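A day at the Plurnthorpe clothes house

Posted 6 January 2024

I'd been meaning to go to Plurnthorpe since last July, when a flyer for their open days turned up inside a parcel of buttons I'd ordered (four-hole, navy, lovely, thank you Tello). It then lived on the fridge under a magnet until after Christmas, when I was in one of those moods where every drawer in the flat is full and I hate everything in all of them. So off I went!

For anyone who hasn't come across it, Plurnthorpe is a big draughty house at the top of a hill, and a clothing outfit called Flarero has most of the rooms. They mend things, they sort things, they run a hire rail for people who need a decent coat for a week, and a few times a year they open the doors and let people like me wander about asking questions. Entry is free. The cake isn't, but I'll get to that.

Getting up the hill

Take the 204 bus and stay on it past the point where you're sure you've missed the stop. I got off one too early, by a garage, and did the rest on foot with the wind in my ears. There is parking, but it's a sloping field and I watched a very small car think hard about whether it could get out again. Wear proper shoes. I wore the suede ones, so I've only myself to blame.

You come in through the side door, where there's a boot tray and a row of pegs and a bowl of safety pins with a card saying HELP YOURSELF. I took two. I always need a safety pin.

The sorting room

First stop was the old dining room, which is all long tables and smells of warm wool and steam. Everything that arrives at the house comes through here. The man showing us round was Fulgencio Arellano, who talks at a tremendous rate and folds while he talks, so that by the end of a sentence about moth damage there's a neat jumper in front of you that wasn't there when he began.

He told us they had taken in 729 pieces over the autumn and that the worst of it for him is knitwear, as people will keep hanging it up. I stood there thinking of my good cardigan, which has been on a hanger so long it has grown shoulders of its own. Somebody asked what he does with odd socks. He said dusters, and moved on fairly quickly.

What I liked was how ordinary the sorting is. I'd pictured some clever system with codes and coloured tags, and it's three heaps on a table: wear, mend, cut up. If he hesitates over something for longer than a breath it goes on the mend heap and somebody else can have the argument. I've tried that at home since, and the only trouble is that I'm also the somebody else.

The coats

Across the passage is the hire rail, 390 coats and jackets when I went, packed so tight that you have to lean in with an elbow to see anything. There was a bottle green one with a half belt that I would have married. It was too short in the arm. It's always too short in the arm! A woman next to me got hers on the first try, a camel thing down to the ankle, and had the decency to look a bit sorry for me.

You can hire by the week, and they don't mind if you bring it back with a button gone so long as you bring the button too. They keep a jam jar for each colour.

Up to the bedrooms

The part I'd come for was upstairs. Flarero keep a few of the bedrooms furnished and use them for showing people how to deal with clothes in a room you've got to sleep in as well. I found this much more useful than any shop with its walls of identical baskets, because who has walls? I've got one chest of drawers and a chair.

The stairs are steep and the carpet is worn through on the turn, so mind that. The room I spent longest in was the bright one, with a big white-framed window, lots of panes, and so much daylight coming in that you could tell black from navy without carrying things across to the light. I've never lived anywhere that allowed this. I have gone to work in one of each sock more often than I'd like.

And I did love the woven work in there, tan and brown slats with a darker braided strip. I'm a fool for anything bamboo or rattan, I can't always tell you which, and against it the clothes looked so cheerful: a green one with red and white patterns on it, then a cream one, then a black one, all folded over the edge in a row. I do that with the end of my bed, except mine are in a lump and one of them is a towel.

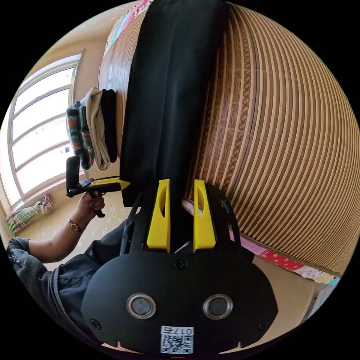

What I learned about folding

Quite a lot, considering I went in believing I knew how. The upstairs sessions are run by Crisóforo Barrera, who is as quiet as Fulgencio is loud, and who had seven of us sitting on cushions with our laps full of shirts for the best part of an hour.

His big thing is the long garment. Anything long (a dress, a tunic, a nightshirt, wide trousers) he lifts by the top and lets hang for a moment before he does anything else with it. The weight of the cloth pulls most of the creases out and you find out which way it wants to fall. Then it goes down flat, gets one fold lengthways, and is brought up from the hem in thirds. I'd always gone at mine straight off the bed in a sort of wrestling hold, and I can report that his way takes less time and much less swearing.

He's also firmly in favour of folding things over an edge. A bed end, a chair back, the side of a basket, whatever you have. The idea is that what you're going to wear in the next day or two lives there, in a short row you can see, and everything else goes away. A short row, mind. He was quite stern on that. Once there's a second layer you've lost the first, and you'll be wearing the top one until spring.

I asked about black clothes, as I own far too many and they all turn into one garment the minute they're put in a drawer. He suggested putting something patterned or pale between each black thing and the next. It's so simple that I was slightly cross. I've done it with my tops and it does work, although I had to borrow a couple of pillowcases to make up the numbers.

Someone's teenage son, dragged along I think, turned out the best folded shirt of the lot of us and was given a round of applause. He went scarlet. His mother took a photo of the shirt.

Cake, and a small shop

The kitchen does tea, soup and two sorts of cake. I had the ginger one, which was sticky all the way through and came with a fork too small to be any use, and I'd go back for it tomorrow. The lemon had gone by the time I got down, so go early if you're a lemon person.

The shop is a cupboard, more or less, with Tello buttons by the scoop, darning wool, and the Drustatov clothes brushes that I'd seen Fulgencio using downstairs. I bought a brush. It's a lovely heavy thing and has already taken most of the cat off my winter coat. I didn't buy the matching shoehorn, and I've been thinking about it ever since.

If you go

Give it a whole afternoon. I'd do the upstairs first while you've got your wits about you, then the coats, then the sorting room, which can be done on a full stomach. The folding session is first come first served and you put your name on a sheet by the side door. There's no lift, and the bedroom stairs really are steep, but they said they'd happily do the folding in the dining room for anyone who can't manage them if you ring beforehand.

Bring a bag of mending if you have one. They'll look through it with you and tell you what's worth doing, and I came home with my grey skirt pinned at the hem (their pins, my two from the bowl) and strict orders to finish it by the weekend. I haven't yet. It's over the back of the chair, folded in thirds.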